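Grernis Forum > Arms and Cells > Setup and Maintenance

Thread: Cable dress at the wrist, how much slack are you leaving?

clumbridge_bench
Third gripper cable since January. Same fault every time: the gripper drops off the bus when joint 6 goes past about half its travel one way, then comes back when I rotate home. Continuity is fine with the arm parked. The conductors break just behind the connector at the wrist.

The cell does table settings and drawer opens, so there is a lot of wrist roll. The counter was at 3,372 cycles when this one went. The cable is run outside the arm with a loop off the upper section, then down and wrapped at the wrist. The camera lead is separate.

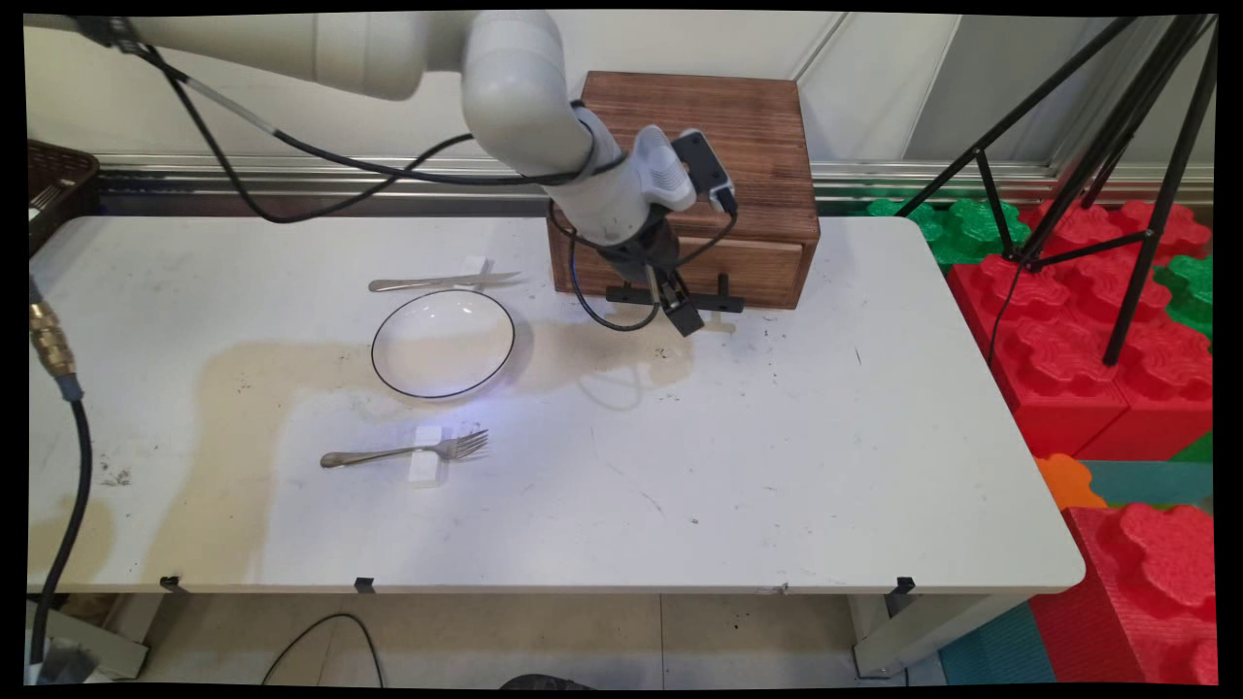 Reply 1
torque_and_tea
First thing I'd look at is the wrap at the wrist. If it's tight, all the roll goes into the last bit of cable before the plug. Take it off, send joint 6 to both ends of its travel by hand, and only then decide where the ties go. I leave a 50 mm bend radius as a minimum and more if it's a stiff jacket.

Also, what cable? The Pralliva ones are fine on a fixed axis but I wouldn't run one on a wrist.

Reply 2
mrl_fitter
Disagree on taking the wrap off. A loose loop at the gripper will catch on something sooner or later, and you've got a drawer box and cutlery right underneath. Keep the wrap, make it a slack spiral, and clamp the cable on the tool side of the flange so the plug isn't carrying any load.

I'd tie the camera lead to the main cable too. No sense having two things to snag.

Reply 3
torque_and_tea
Slack spiral is OK by me. Not the camera lead though. Tie them together and the thin one ends up taking the pull. We lost a camera connector that way. Separate anchor, own loop.

Reply 4
clumbridge_bench
It's a Pralliva cable, yes. All three were. The ties are pulled up hard, my doing.

Limits on joint 6 are still the factory ones. Has anyone reduced them?

Reply 5
de_graaf_cells
We did. Set soft limits at plus and minus 143 degrees and replanned the few poses that fell outside. Takes an afternoon. At De Graaf we also swap the cable on a count instead of waiting for it to fail, and log it on a tag at the base.

Order I'd do it in:
Power down and lock out.
Cut all ties from the elbow to the gripper.
Fit the high-flex cable and clamp it at the flange.
Jog joint 6 to both limits at low speed and watch the loop.
Tie off with hook and loop, no zip ties.
Recheck the tool centre point if you've had the gripper off.

Reply 6
mrl_fitter
Zip ties are fine if you don't reef on them. Hook and loop fills up with dust and lets go.

Reply 7
clumbridge_bench
High-flex cable is in, clamped at the flange, camera lead on its own anchor. Went with hook and loop for now. Soft limits set at 143. Ran 256 cycles overnight with no dropouts. Will post again when the counter is somewhere useful.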